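Category: Kits & Parts > Classroom Robotics > Practice Fixtures

Skitia Pin Post Pair (printed, set of two)

Hi, and thanks for looking at my little corner of the Piras shop! I coach the Trulstead after-school robotics club, and the Skitia posts came out of our own practice nights. We needed something small for the arm to pick from and something small for it to put into, and everything I could buy was either a foam cube (too easy, the kids were bored in a week) or an industrial peg board that cost more than our arm. So we drew our own, printed a stack of bad ones, and the version on this page is the one that stuck.

You get two identical posts. Each one has a cross-shaped base with four rounded arms, a hole through each arm, and a square post in the middle with a small hole in the top. The pin goes in one post, and the job is to lift it out and set it into the other. Sounds like nothing. My group spent most of March on it and argued the whole time, which I loved.

What's in the bag:
- 2 printed posts, white
- 4 metal pins (you only need one at a time, but they roll under things)
- 1 folded sheet with the club scoring rules

What's not in the bag: an arm, a gripper, or screws for the base holes. Any small two-finger gripper should be fine if the fingertips can meet cleanly on something thin. If yours are fat and rounded, try sticking a bit of rubber on the inside of one finger before you give up and blame the code.

About those base holes - you can screw the posts down to a board, and for a contest I'd say do it. For regular practice we mostly leave them free on the table. A free post scoots when the arm comes in crooked, so the kids see right away that they're off to one side. If you've got younger students who get frustrated, a loop of tape under the base is a good middle ground.

We built the set around the transfer round at the Weltomura student meet, so the scoring sheet follows how we run it at home. One try is 122 seconds on the clock. A clean move scores full points, a dropped pin can be reset once by hand, and knocking over a post ends the try. You can change any of that! I had one team that wanted to leave out the clock completely and just go for ten good moves in a row, and it was a great night.

Some tips from our group. Start with the posts close together and move them apart as you improve. Get the lift perfectly vertical before you worry about the sideways part, or the pin drags on the edge of the hole and tips in the fingers. Slow down for the last bit of the way in. And write down your servo positions on paper, please, I beg you, because somebody will always close the laptop without saving.

Prints are done at home on my own machine, so you'll see layer lines, and now and then a little string in the top hole. Run a pin in and out a few times and it clears. If a post shows up cracked, send me a message through the shop and I'll mail another one.

The set weighs 69 grams with the pins and ships flat in a padded envelope. I've got 11 sets ready to go as of Sun 25 March, and I print more when those run out. Clubs that want a bigger batch can write to me first and I'll tell you how long it'll take.

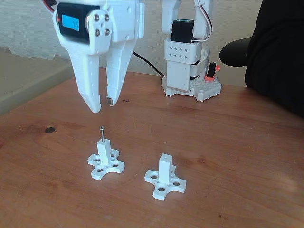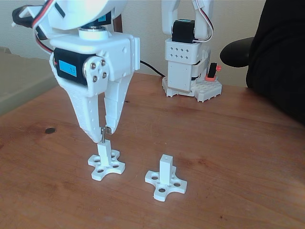
Skitia posts on the table under the gripper, with one pin standing on the left post.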